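Jolbridge Repair and Reuse Library
Progress report to the Edow Fund, second period, through March

What a period this has been! When we sent our last report we had a half-painted room, a list of donated tools that ran to three pages, and a lending system that lived in a shoebox. We now have shelves, a working catalog and a line at the counter most mornings when we open at 10.

Membership

We set out to reach 320 member households by the end of March and we got to 338. A good share of the new ones came through the apartment buildings along the canal, where people have little storage and were very happy to hear they could borrow a carpet cleaner for a weekend. We had expected most sign-ups to come from homeowners with yards, so our spring flyers have been rewritten with apartments in mind (less about hedge trimmers, more about drills, steamers and folding tables).

Lending

The catalog holds 228 items, all tagged and searchable from home. The pressure washer is the clear favorite and has had a waiting list since the week it arrived. Sewing machines are close behind, and we'd love to have another. The tile saw has gone out less than we hoped. People tell us they are nervous about using it, so we are putting together a short evening class on tiling a small backsplash, with the saw on the bench for everyone to try.

Returns have been better than we dared budget for. Late items are usually a day or two late, and a text reminder brings most of them back. We dropped the late fee in the first month and have no plans to bring it back.

Small parts and cords

A lot of our time went into the unglamorous end of the collection: chargers, extension leads, adapters, hoses. They used to come back in one big knot at the bottom of a bag. We now keep cables wound and stored beside the item they belong to, and checking a kit back in goes much faster as a result.
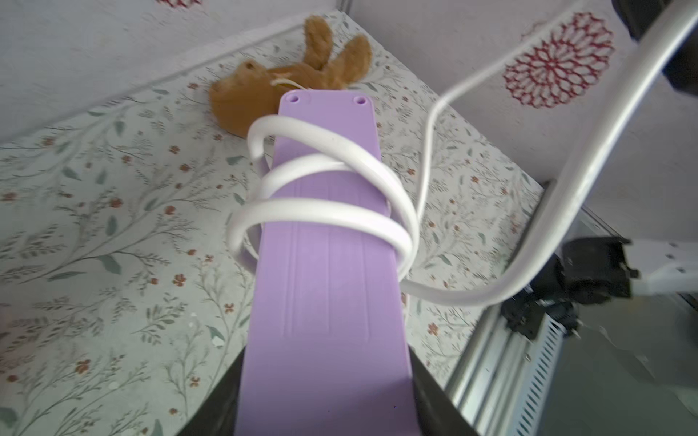 White cable looped around a purple plastic board.

Repair evenings

The monthly repair evening has outgrown our room, so we moved it to the Lawal Hall, which gives us proper lighting and enough outlets. Lamps, toasters and zippers still make up most of what comes through the door. We have also started a mending table, and it has its own crowd already - people arrive with a pair of jeans and stay for two hours.

We did have one disappointment. The plan to run a children's bike repair session alongside the February evening fell through when our bike stands were delayed. The stands are here now, and the session has been moved to May.

Money

Your grant for this period was $4000 and it is fully spent. The largest share went to shelving and the catalog software, with the rest going to safety testing, replacement blades and filters, and hall rental. The Gokel hardware store has offered us trade prices on consumables for the coming year, and that will make the next budget stretch further. A line-by-line statement is attached separately.

Next period

The tiling class and the bike session come first. After that we want to open one evening a week, as members who work days keep asking for it. We are also writing plain one-page guides for the twenty most borrowed tools, to go in the bag with each loan. Drafts for the pressure washer and the carpet cleaner are done, and the sewing machine guide is waiting on a better threading diagram.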